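Sashiko on a Tired Old Tablecloth

I have been on a mending kick since March, and if you have ever gone down that particular road you know how it goes. First it's a sock. Then it's the knee of somebody's jeans, and before long you're walking around the house looking for things with holes in them. The linen cupboard turned out to be a gold mine! Way at the back, under the good napkins, I found the blue tablecloth we used for every birthday when the kids were small. It had a scorch mark, a long tear near one corner, and a general look of having been through a lot of cake.

I couldn't throw it out, and I didn't want to cut it up either. So I decided to try sashiko, the Japanese running stitch that you see on all those lovely indigo jackets. I'd only ever done it on a little practice coaster (which came out more like a potholder, but I use it every day). A whole tablecloth felt like a big jump, but the stitch itself is as simple as they come. In and out, in and out, and try to keep them even.

Most of my planning happens in the evening after supper, when I save far too many patterns and then can't pick one. I went back and forth between the persimmon flower and the one with overlapping circles, and then I went to bed and dreamed about graph paper. In the end I chose plain crosses for the patches and a border of long, straight lines, and I've been very happy with that.
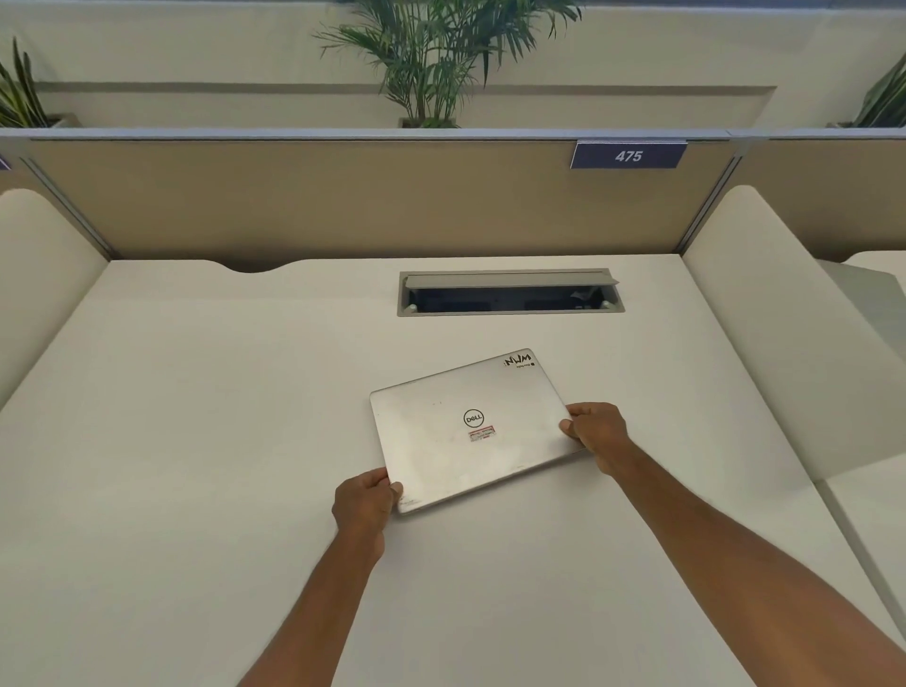

What I used

The thread is a cotton sashiko thread in cream, from a little shop called Drevevcombe that I order from whenever I've run out of excuses not to. It comes in a skein, and you'll want to cut the loop and braid the whole thing loosely so it doesn't turn into a bird's nest. I skipped that step with my first skein and lost most of a Wednesday evening to untangling. Please braid your thread.

The needles are the long Hallgrímsson ones with the big eye. I bought a pack of 6 and have lost two already, one of them somewhere in the couch, so sit down carefully if you visit. For the patches I used pieces of an old linen shirt, washed and pressed, and I marked my lines with a white chalk pencil. The chalk does rub off as you go, and I found it best to mark one small area, stitch it, and then mark the next.

You'll also want a thimble. I always think I don't need one, and I am always wrong by the second row.

How I did it

I started with the tear. I laid a patch behind it, smoothed everything flat on the dining table, and basted all the way around with ordinary white thread. Then I drew a grid on the front, 20 squares across, and stitched all the lines going one way before I turned the cloth and did the others. Load several stitches onto the needle at once and then pull through gently, and run your thumb along the row each time so the fabric doesn't pucker. Mine puckered anyway in one spot, but after a good steaming I have to hunt for it.

The scorch mark got its patch on the front, a square with the edges folded under. I worked crosses over that one too, seven rows of them, and I like it so much that I'm almost glad about the iron.
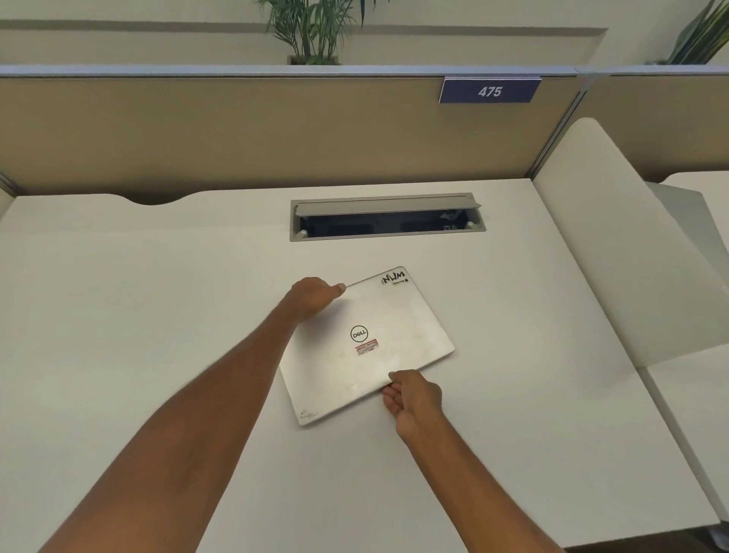 Do you need to knot the thread?

I don't. I begin by taking a few stitches backward and then sewing right over them, and I finish the same way. It lies nice and flat and has held up fine in the wash so far.

The border was the long part. I did it in bits over quite a few nights, usually with the radio on and the dog asleep on whichever end of the cloth I wasn't using. There are 42 lines along the short side, and you can tell exactly which ones I did when I was tired. I left them in. When I look at it spread out, those wobbly ones are the ones I go to first, and I've grown fond of them.

It's back on the table now, and we've already had spaghetti on it. There's a bit of cream thread left over, and I've got my eye on a pair of faded curtains, so I'll let you know how those go. If you're mending something of your own, do leave a comment and tell me what pattern you picked!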